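Everyday Containers: Taper, Rim, Neck, Shoulder
Handout 4, Asmont Introductory Product Drawing and Form
5 min read

Last time we stayed with boxes, and boxes are kind to beginners because every edge tells you where it's going. This week the edges go away! Cups and bottles are nearly all curve, and most of what you know about their shape comes from two or three ellipses and the way light slides over the wall between them. I love this unit. You'll never look at a picnic table the same way again.

Please bring a soft pencil, a ruler with millimeters, a tapered plastic cup and any clear bottle with a screw cap. The Flisirora reader covers this material in chapter 4, and you only need the first half before class.

1. Taper

Put your cup on the table and look at it straight from the side, with your eye level with the middle. The sides aren't parallel. Most plastic cups are wider at the rim than at the base, and the reason starts in the factory: a part made in a mold has to come out of it, and a wall that leans even slightly will let go much more easily than a straight one. Molders call this lean the draft. It also happens to let cups nest in a stack, and it gives your hand something to wedge against when you pick up a full one.

The amount of lean is smaller than people draw it. Students nearly always give me a flowerpot. Take the cup we use for practice in Kravchuk Hall:

Height: 127 mm
Inside diameter at the rim: 68 mm
Inside diameter at the base: 54 mm

So each side moves out by 7 mm over the full height, a little more than three degrees from vertical. Draw that with a ruler, then draw it again by eye and lay the two on top of each other. The difference will surprise you.

Now the volume. A tapered cup is a cone with its point sliced off (a frustum, if you like the proper word), and the formula is

V = (pi x h / 3) x (R x R + R x r + r x r)

Use radii, not diameters, and work in centimeters so the answer falls out in milliliters. With h = 12.7, R = 3.4 and r = 2.7 you should get 373 ml, filled to the very brim. Treat the cup as a plain cylinder using the average radius of 3.05 and you get 371 ml. For a gentle taper the lazy method is wonderfully close, and I'm happy to see it in your sketchbook as long as you say which one you used.

2. Rims and ellipses

A round rim seen at an angle is an ellipse. Seen from higher up, the ellipse opens; as your eye comes down toward the level of the rim, it flattens until it's a line. The base curve is farther below your eye, so on an upright cup it's a rounder ellipse than the rim, even though the base itself is smaller. Getting this backward is the most common mistake in the whole unit. Check it every time.

When several cups of the same form stand together, overlap does half the work for you. A near cup covering the side of a farther one tells the viewer about depth before any shading goes on. Bases help too: on a level table seen from a little above, the base of a farther cup sits higher on your page. Put the bases in first, lightly, and let the rims follow.

Look for the rims on the pink, blue and lime-green cups first, then for the change from cap to neck to shoulder on the clear bottle.

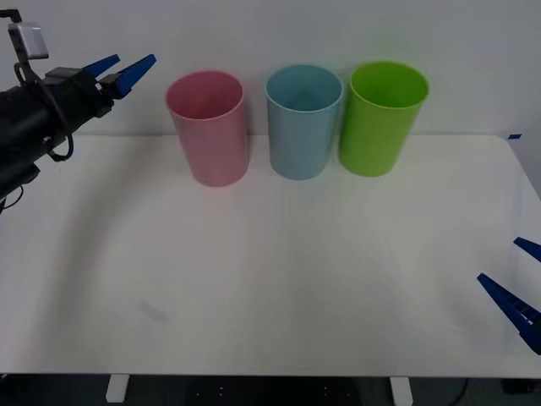
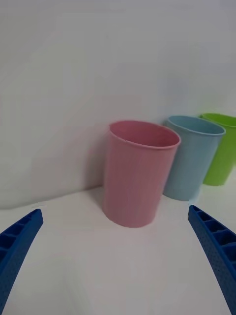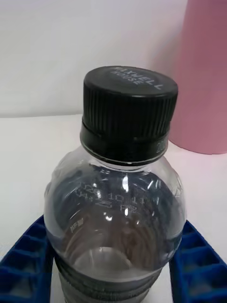
3. Necks, caps and shoulders

A screw-cap bottle asks for more patience than a cup, but it's built on the same idea, a pile of ellipses on one center line. Draw the center line. Really draw it, all the way up through the top of the cap, and leave it in. I don't mind seeing it in finished work.

Many clear drink bottles start life as a small thick tube called a preform, which already has its finished neck and threads. The rest is warmed, stretched and blown out against the inside of a mold. That's why the neck feels stiff and exact while the wall lower down gives under your thumb. The shoulder is where one turns into the other, and it's a gorgeous bit of form, usually convex first and sometimes with a small reverse curve where it leaves the neck. Spend time there.

Caps are fun because they're so frank about what they do. Vertical ridges give your fingers grip. On many caps, a separate band at the bottom stays behind when the cap is first twisted off. Raised letters, when there are any, catch light on one side and drop a tiny shadow on the other, so you can suggest a whole word with a few broken strokes. Lettering that follows the edge of a round cap is squashed by the same ellipse as the cap itself.

Ridges bunch together toward the left and right edges of a cylinder. Space them evenly and the cap goes flat at once.

4. Clear and opaque

An opaque cup has one soft change of tone across the outside and another, often darker, down the inside. Three or four values will do it.

Clear plastic breaks that habit completely. You see the front wall, the back wall, whatever is inside and a bent version of whatever stands behind, all piled up together. Don't try to draw "transparent." Squint, find the darkest shapes and the brightest highlights, and put those down as plain flat patches with crisp edges. The middle grays can be the paper. It looks like a mess for ten minutes and then it suddenly turns to plastic, which is such a good moment!

5. For your sketchbook

a. Measure your own cup and work out its brimful volume both ways. Then fill it with water and pour that into a measuring jug.
b. Draw three cups in a row, overlapping, with the center lines left in.
c. Fill a page with caps only, from at least four heights.
d. One clear bottle, soft pencil, no outline around the shoulder.

For (a), a brimful bottle makes a good extra. The Voltach sample bottle on the side shelf holds 537 ml to the lip. See how near you can get by splitting yours into a cylinder and a frustum, and write down where you decided to cut it.

Bring everything to the next session, including the pages you don't like.

Last updated: Jan 4, 2019

Related handouts
Handout 2: Boxes, Edges and Vanishing Points
Handout 3: Corners That Aren't Sharp
Handout 5: Handles and Spouts
Handout 6: Stacking and Nesting
September materials list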